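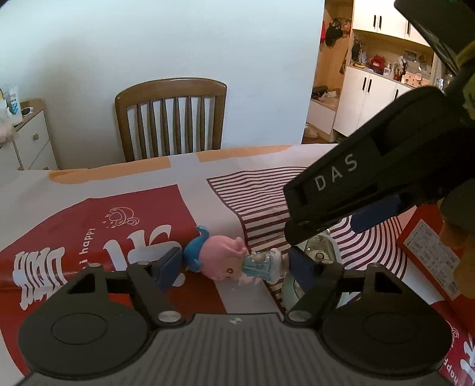
Grasp labels from two-hand demonstrations, part 3

Apr 20, 2018

The last post ended with the contact detector failing on small objects. I have since replaced it, and the numbers are good enough to write down.

Recap of the problem. The Trollholm set is 1,821 demonstrations recorded with hand-held grippers, one per hand, on ordinary tables in ordinary homes. There is no force sensing. The only signals are the wrist camera and the finger opening. To train the policy I need to know, for each demonstration, the time step at which the fingers stop closing on air and start closing on the object. The old detector thresholded the closing speed. With a stiff box that works. With a small figurine it fires early, when the operator slows down to line up the fingers, and the error is often 12 steps or more.

The new version, which I am calling Purnoso so that the folders have a name, drops the speed threshold. It crops a patch between the two finger pads, tracks features inside it, and compares their motion to the motion of the rest of the view. Before contact, the object moves with the table. After contact and lift, it moves with the fingers. The label goes at the last step before the two motion models swap places. If they never swap, the demonstration is marked as no grasp and left out.

Two details took most of the time.

First, busy tablecloths. Large printed characters and curved stripes give the tracker far more features than a small smooth toy does, and the patch ends up dominated by cloth. Masking by color did not help, as the prints share colors with half the objects. What worked was fitting the table plane first, from features well outside the patch, and then discarding anything in the patch that agreed with it during the approach.

Second, the other gripper. When both hands work close together, the second one enters the view and moves independently of everything. I now allow a third motion model and ignore whichever one has support outside the patch.

For evaluation I labeled 232 demonstrations by hand, all picked before I touched the new code. Counting a label as correct when it falls within three steps of mine, the speed threshold got 69 right on that set. Purnoso got 198. Most of the remaining misses are shiny or see-through objects, where the highlights slide over the surface and the tracker follows the highlights.

I also tried the Lemaire segmentation weights in place of the plane fit. Slightly better on cloth, much slower, and it merged adjacent objects often enough that I went back.

Still open: slides. If the operator pushes an object along the table before lifting it, the label lands on the push. I have not decided whether that is wrong. For the Muscombe arm it probably does not matter, as the controller closes until the motor stalls anyway.

Code cleanup next, then retraining on the new labels.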